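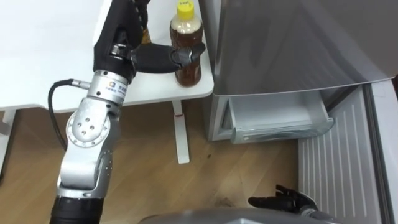
餐饮运营管理 第六讲讲义
菜单结构、标准食谱与菜品分析

更新:2024年3月17日
适用:餐饮管理方向二年级
先修内容:第三讲(采购与验收)、第五讲(厨房动线)

本讲分八节。第一至第三节上课讲完,第四至第六节讲例题,第七、八节课后自读,期末考核范围包括全部八节。讲义中的案例餐厅 Lamero 是一家位于 Clurville 的素食意大利餐厅,有座位40个,供应午市和晚市,前几讲已经用过。没有听过前几讲的同学请先看第二讲末尾的餐厅概况表,里面有营业时间、岗位设置和厨房平面。

一、菜单在运营中的位置

菜单首先是销售文件,客人据此点菜。对后厨来说,菜单同时决定了采购清单、设备配置、岗位分工和备料时间。一道菜写上菜单,就意味着它的每一种原料都要有人订、有人收、有地方放,并且在整个营业时段里随时可以出。

初次写菜单的人容易只从口味出发。一份菜单里如果有六道菜各自用到一种别处不用的香草,厨房就要每天维护六种很容易坏的原料,而每种的日用量可能只有一小把。这种情况在素食餐厅里更常见。素食菜品对新鲜蔬菜和香草的依赖大,冷冻品可以替代的部分少,原料的交叉使用要在写菜单的时候就安排好。

菜单与以下几个方面直接相关:

厨房设备。炉头数量、烤箱容量、冷藏空间都会限制菜品数量。烤类菜品过多,高峰时烤箱排队,炉头却闲着。写完菜单初稿后,应当按岗位把菜品归类一次,看各岗位在高峰时段的负担是否相差太大。

人员技能。需要现场手工完成的菜品越多,对厨师经验的要求越高,人员请假时的风险也越大。手工面食是典型例子,能做馅料的人多,能在晚市高峰把面皮厚度做得稳定的人少。

服务时间。前菜应当在下单后较短时间内上桌。如果前菜里有需要长时间烘烤的项目,要么提前半成品化,要么移到主菜。

客单价。菜单上各类别的价格分布会影响客人点菜的组合。Lamero 晚市的目标客单价为175元,按前菜、主菜、饮品各一份的组合推算。讨论定价时要回到这个数字检查。

二、菜单的基本类型

固定菜单。品项长期不变,定期微调。优点是采购稳定,员工熟练,印刷费用低。缺点是常客容易厌倦,原料价格季节性上涨时没有回旋余地。

循环菜单。按固定周期轮换,常见于学校食堂、医院和员工餐厅。设计的难点在周期长度,周期太短客人会记住顺序,周期太长则标准食谱数量大,维护困难。

每日菜单。根据当天采购情况确定,通常写在黑板上或用单页纸打印。对主厨要求高,服务员每天都要重新学习菜品。过敏原信息也需要每天更新,这一点经常被忽略。

套餐菜单。以固定价格提供几道菜的组合。厨房可以较准确地预测用量,浪费少。套餐里的每一道菜都应有标准食谱,定价按整套的成本计算,并且按客人可能选到的最高成本组合核对一次。

混合形式。多数独立餐厅使用这一种,固定菜单打底,另设少量季节菜或当日推荐。Lamero 的做法是固定菜单不动,季节菜每季更换一次,冬季菜单12月启用。季节菜的数量控制在3道以内,与固定菜单共用基础酱汁。

判断一家餐厅适合哪种类型,主要看客人的到店频率。客人一年来几次的餐厅,固定菜单没有问题。写字楼附近的午市,同一批客人每个工作日都来,固定菜单很快就会显得单调。

三、品项数量与原料交叉

菜单应该有多少道菜,没有统一答案。课本第四章列出了几种经验值,看过即可,不要背。实际工作中可以用原料交叉表来检查。

原料交叉表的做法:左侧列出全部原料,上方列出全部菜品,用到的地方打勾。做完之后横向看每一行。

某一行只有一个勾,说明这种原料只服务于一道菜。如果它易腐、昂贵或者供货不稳定,就要考虑替换原料,或者再设计一道菜把它用掉。干货和耐存放的调料可以放宽。

某一行的勾非常多,说明这种原料一旦断货,影响面很大。这类原料要有备用供应商,安全库存也要另外设定。意大利素食菜单上,番茄制品、橄榄油、硬质奶酪通常属于这一类。

再纵向看每一列。某道菜的勾很多,说明备料复杂,出餐时容易漏放。可以考虑把几样原料合并成一种预制的半成品,例如把蒜、欧芹、柠檬皮和橄榄油预先拌成一份香草酱。

两列几乎相同,说明两道菜的原料构成太接近,客人也许会觉得重复。这时看烹调方法是否有明显差别。同样是茄子、番茄、奶酪,一道叠层烘烤,一道切丁拌面,客人不会认为是同一道菜。两道都是烘烤,就应去掉一道。

素食菜单还有几个专门的检查项目。

蛋白质来源是否单一。很多餐厅的素食菜品几乎全部依靠奶酪提供饱足感,吃纯素的客人没有可点的东西。豆类、坚果、豆制品至少应各有出现。

口感是否单一。炖煮类蔬菜菜品偏软,整桌点下来缺少脆的东西。可以通过烤面包屑、生切蔬菜或炸制配料补充。

奶酪本身是否符合要求。部分传统硬质奶酪使用动物来源的凝乳酶,严格素食者不吃。采购规格书里应写明凝乳酶类型,菜单上也不要笼统地写“素食”。鱼露、某些含鳀鱼的酱料、明胶类甜品同样要逐一核对。

不同饮食传统的额外限制。有的客人不吃葱蒜和其他根茎类蔬菜,有的不吃蛋。基础酱汁如果全部以洋葱和蒜起底,这部分客人就很难照顾。可行的办法是保留一种不含葱蒜的基础番茄酱,需要时单独加味。烹调器具也要分开,并在厨房里做好标记。

四、标准食谱

标准食谱是成本计算的依据,也是出品一致的依据。没有标准食谱,后面几节的计算都没有意义。

一份标准食谱至少包括:菜品名称和编号;产量,即这份食谱做出多少份;每份的分量;各原料的名称、规格和净用量;操作步骤和关键温度、时间;装盘方式和使用的器皿;过敏原;半成品的保存条件和期限;版本号和修订日期。

书写上的几条规定:

用量一律用重量或容量表示,不用“适量”“少许”。盐和香料也要称。小包装调料可以写件数。

原料写净用量还是毛用量,全店统一。本课程统一写净用量,毛用量由出成率换算。

步骤用短句,一步写一个动作。把三个动作挤在一句里,忙的时候会漏看中间那一个。

半成品单独成篇。番茄基础酱有自己的标准食谱和编号,用到它的菜品只引用编号。这样番茄涨价时,只需修改一处。

修订后旧版要收回。厨房墙上同时贴着两个版本,是出品不一致的常见原因。

出成率的计算

出成率等于净料重量除以毛料重量。

例1:购入茄子3千克,单价每千克8元。去蒂、削去损伤部分后得净料2.4千克。求出成率和净料单价。

出成率:2.4 ÷ 3 = 80%
原料总价:3 × 8 = 24元
净料单价:24 ÷ 2.4 = 10元/千克

若某道菜每份用净茄子175克,则这一项的成本为0.175 × 10 = 1.75元。

常见错误是直接用8元计算,得1.40元。单看一份差别不大,但一道菜里若有多种蔬菜都这样计算,食谱成本会系统性偏低,月底实际成本率和理论成本率对不上,查账也查不出原因。

出成率要自己测,不能长期照搬手册。同一种蔬菜在不同季节、不同供应商、不同切配人员手里,结果都会有差别。新员工上岗时应当重新测一次。叶菜类的差别最大,朝鲜蓟这类需要大量修整的原料,出成率会很低,菜单上若有此类菜品,应单独跟踪。

烹调损耗另外计算。烤蔬菜会失水,生重和熟重相差明显。标准食谱若按熟重装盘,要再乘一次烹调得率。做题时请看清题目给的是哪一种重量。

副产物的处理。茄子皮、番茄籽、奶酪硬边等可以用于高汤或酱汁。如果确实使用,可以在半成品食谱中按零成本计入,或按折价计入,两种方法都可以,全店统一即可。如果只是打算使用,最后仍然丢掉,就不应在成本里扣减。

五、食品成本与定价

食品成本率等于食品成本除以菜品售价。

定价的几种基本方法:

成本率倒推法。用每份食品成本除以目标成本率,得出售价。计算简单,适用于初步定价。缺点是对低成本原料定价偏低,对高成本原料定价偏高。素食菜品的原料成本往往较低,人工却不低,单用这种方法,容易把费工的菜定得太便宜。

主要成本法。把食品成本和直接人工加在一起,再除以目标比率。手工面食适合用这种方法。难点在人工的分摊,要有实测的工时。

毛利额法。在食品成本之上加一个固定的金额。各道菜贡献的毛利额接近,客人选哪一道,对餐厅收入的影响都不大。套餐中常用。

参照竞争者定价。看周边同类餐厅的价格区间。可以用来检查前几种方法得出的价格是否离谱,不适合单独使用。别家的租金、人工和采购价格,我们并不清楚。

定价之后要做三项检查。同一类别内最高价与最低价的差距是否过大;典型组合的合计是否落在目标客单价附近;价格与分量、器皿、摆盘是否相称。

关于尾数。是否以8或9结尾,课本里有一段讨论。餐厅档次越高,整数价格越常见。本课程不要求掌握这部分的研究结论,只要求同一份菜单前后一致。

关于调价。一次把全部菜品上调,老客人容易察觉。常见做法是分批调整,结合季节菜更换进行。需要大幅上调的菜品,最好同时改变做法或配菜,使它成为一道新的菜。减少分量而不改价格,短期有效,但标准食谱必须同步修改,否则厨房会按习惯继续装原来的量。

六、菜品分析

菜品分析把每道菜放在销量和毛利两个维度上看。销量用点单占比衡量,毛利用单份毛利额衡量,即售价减去食品成本。

分析时必须在同一类别内比较。前菜和主菜放在一起,主菜的毛利额几乎一定较高,结论没有用处。

例2:Lamero 某一统计期内主菜类共售出164份,各品项数据如下。数据由收银系统 Fastus 导出,按品项汇总。

A 茄子叠层烤:售出52份,售价68元,食品成本20元,单份毛利48元
B 番茄罗勒面:售出44份,售价58元,食品成本22元,单份毛利36元
C 南瓜方饺:售出33份,售价78元,食品成本24元,单份毛利54元
D 野菌烩饭:售出21份,售价88元,食品成本30元,单份毛利58元
E 烤甜椒酿米:售出14份,售价62元,食品成本26元,单份毛利36元

第一步,求销量分界线。类别内有5道菜,平均占比为20%。取平均占比的70%,得14%。对应份数为164 × 14% = 22.96,取23份。售出份数达到23份及以上为高,低于23份为低。

第二步,求毛利分界线。各品项毛利合计:

A:52 × 48 = 2496元
B:44 × 36 = 1584元
C:33 × 54 = 1782元
D:21 × 58 = 1218元
E:14 × 36 = 504元
合计7584元

加权平均单份毛利:7584 ÷ 164 = 46.24元。单份毛利高于此数为高,低于此数为低。

注意这里必须用加权平均。把五个单份毛利直接相加再除以5,得46.40元,本例中恰好不影响分类,换一组数据就可能影响。

第三步,分类。

A 销量高,毛利高,明星类
B 销量高,毛利低,耕马类
C 销量高,毛利高,明星类
D 销量低,毛利高,问题类
E 销量低,毛利低,瘦狗类

第四步,核对成本率。销售额合计:3536 + 2552 + 2574 + 1848 + 868 = 11378元。食品成本合计:1040 + 968 + 792 + 630 + 364 = 3794元。成本率33.3%。

各类的处理办法:

明星类保持规格不变,放在菜单上容易看到的位置,原料不要轻易换。可以试探性小幅提价,提价后观察至少一个完整的统计期。

耕马类客人喜欢,但每份赚得少。可以从配料和分量上降低成本,也可以搭配高毛利的饮品或甜品销售。不要急于提价,这类菜常常是客人判断整家餐厅贵不贵的依据。本例的番茄罗勒面应先检查成本构成,一道材料简单的面,成本22元偏高,通常是奶酪用量超出标准食谱,或者进口面条的规格定得过高。

问题类先找原因。名称是否看不懂,描述是否太长,位置是否在页面底部,服务员是否不推荐。烩饭还有一个特殊原因,等待时间长,服务员在高峰时会下意识地避开它。解决办法是把米预煮到一定程度后摊平冷却,出餐时完成最后一段。

瘦狗类一般删去。删之前回到原料交叉表,看它有没有独用原料,删除后能省下哪些备料。也要看它是否承担特殊功能。烤甜椒酿米如果是主菜中唯一的纯素无麸质选项,就不能直接删,应先有替代品。

这种方法的局限也要知道。它没有计入人工;它假设各道菜彼此独立,实际上删掉一道菜后,客人会转向其他菜;统计期太短时,天气或一次团体预订就足以改变结果;毛利高低是相对的,五道菜里总会有低于平均的,并不表示那道菜亏钱。

七、储存条件对菜单的限制

这一节与第三讲的验收部分衔接。

菜单写定之后,按原料清单估算冷藏、冷冻和干货各需要多少空间。估算以两次送货之间的最大存量为准。Lamero 的蔬菜主要由 Gallegos 供应,营业日早晨送货,所以叶菜可以按一天的用量备。奶酪和干货送货间隔较长,存量按间隔期加安全库存计算。

冷藏空间的使用原则:

即食品放上层,未清洗的原料放下层。素食厨房里没有生肉,这一条仍然适用,带泥的根茎类和未洗的叶菜同样会污染下方的即食品。

容器加盖并贴标签,标签写品名、制作日期、使用期限和制作人。只写日期不写品名,换班后别人看不懂。

先进先出。新到的放后面,旧的移到前面。抽屉式空间最容易出问题,新货直接倒在旧货上面,底层一直取不到。使用抽屉存放时,应先把旧货取出,放入新货后再把旧货放回上层。

不要装得过满。冷空气需要流动,贴着出风口的叶菜会冻伤,挤在角落的容器则降温很慢。

热的半成品先降温再入柜。大桶的汤和酱要分装到浅盘,或者用冰水浴冷却。直接放进冷藏柜,中心温度下降很慢,还会使柜内其他食品升温。

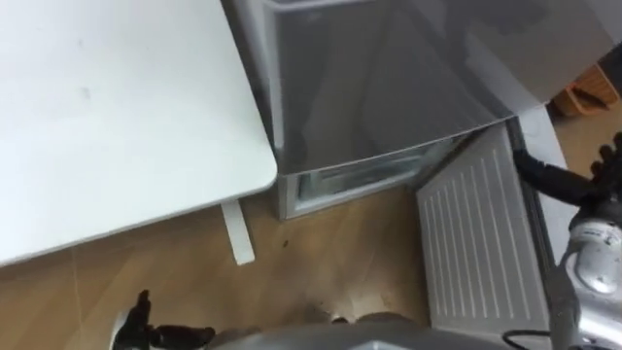
图1 冰箱下部的透明抽屉与打开的下门

门封条要列入清洁表。封条的褶缝里容易积存残渣和霉斑,应用软刷配温和的清洁剂清洗,然后擦干。检查密封可以用一张纸条,夹在门缝里关门后抽拉,能轻易抽出的位置说明密封不好。各条边都要试,靠近铰链的一边也不要漏掉。

门内侧和内胆表面有凹凸纹路的,沿纹路方向擦拭,底部接缝处单独处理。抽屉应定期整个取出清洗,放回前确认滑轨上没有碎叶。

温度记录每班至少一次,记录人签字。记录表上如果每一格都是同一个数字,多半没有认真读表。开关门频繁的时段温度会有波动,写下实际读数即可。读数超出规定范围时,隔一段时间复测,仍然超出的,移走食品并报修,同时在表上写明处理情况。

香草的保存方法各不相同。罗勒怕冷,长时间低温叶片会发黑,适合剪去末端后插在水里,放在阴凉处。欧芹和芫荽可以用略湿的厨房纸包好后冷藏。迷迭香和百里香较耐放,包好即可。番茄未切开时不必冷藏,切开后必须冷藏。蘑菇用纸袋,不用密封塑料袋。

冷藏空间不足时,首先应当回去改菜单。增加设备是最后的办法,厨房面积、电路和散热都会受到影响。送货频率也可以调整,但频率越高,验收占用的工时越多,小额订单还可能被加收运费。

八、菜单文字与版面

菜名应当让客人知道吃到的是什么。外文菜名可以保留,后面要附中文说明。说明包括主要原料和烹调方法,一般写一行,不超过两行。

避免空泛的形容。“精选”“秘制”“极致”这类词不提供信息。“炭火烤制”“慢煮”“手工”如果写上去,就必须属实。写了手工面,后厨用的是工厂面,属于虚假宣传。

产地的写法同样如此。写某地番茄,就要能拿出对应的进货单。供应商换了产地而菜单没有改,责任在餐厅。建议只对供货稳定的原料标产地。

过敏原标注用符号或字母都可以,图例放在同一页。至少覆盖含麸质谷物、蛋、奶、坚果、花生、大豆、芹菜、芝麻、芥末等。意式素食菜单中,坚果常藏在青酱里,芹菜常藏在基础酱汁和高汤里,服务员培训时要专门讲。

纯素与蛋奶素要分开标注,不能共用一个叶子图案。

版面方面,类别内不要按价格高低排列,否则客人会顺着价格往下找。价格直接跟在说明后面,不必用一排点线引到右侧。字号要照顾光线较暗的用餐环境。单页或对折的菜单翻看方便,更新费用也低。页数多的菜单适合品类很广的餐厅,小店没有必要。

电子菜单的内容应与纸质菜单同时更新。常见的问题是纸质菜单换了季节菜,扫码看到的还是上一季。Fastus 一类的收银系统通常可以设置品项的起止日期,换季前一天要安排专人核对品名、价格和过敏原三项。外卖平台上的菜单另算一份,也要核对。

课后练习

1. 为一家以午市为主的素食餐厅设计主菜类菜单,列出5道菜,并制作原料交叉表。指出其中的独用原料,说明保留或替换的理由。

2. 选一种叶菜和一种根茎类蔬菜,自行测定出成率,每种至少测两次。写明购买重量、净料重量和切配方法。两次结果不同时,说明可能的原因。

3. 以例2的数据为基础,假设删去E,其14份销量全部转到B,重新计算主菜类的总毛利和加权平均单份毛利。再假设全部转到A,比较两种结果。

4. 把例2中B的食品成本降为19元,售价和销量不变,重新求毛利分界线,看五道菜的分类有没有变化。

5. 为一种不含葱蒜的番茄基础酱写一份标准食谱,格式按第四节的要求,须包括半成品保存条件和期限。

6. 收集一份真实餐厅的菜单,检查菜品说明、过敏原标注和价格排列,写出需要修改的地方,并把修改后的文字附在后面。

第1、3、4题交纸质作业,写出计算过程。第2题可以两人一组。第5题的食谱将在第八讲实操课上使用,请按能实际操作的标准来写,原料用量先在家里试过。

练习部分答案

第3题
全部转到B:B为58份,毛利2088元。总毛利2496 + 2088 + 1782 + 1218 = 7584元,与原来相同,原因是B和E的单份毛利都是36元。加权平均仍为46.24元。
全部转到A:A为66份,毛利3168元。总毛利3168 + 1584 + 1782 + 1218 = 7752元,比原来多168元。加权平均为47.27元。

第4题
B的单份毛利变为39元,合计1716元。总毛利7716元,加权平均47.05元。A的48元仍高于分界线,五道菜分类不变。注意A与分界线的距离已经很近。

下一讲内容:采购规格书与供应商评估。请预习课本第七章,并带上本讲做好的原料交叉表。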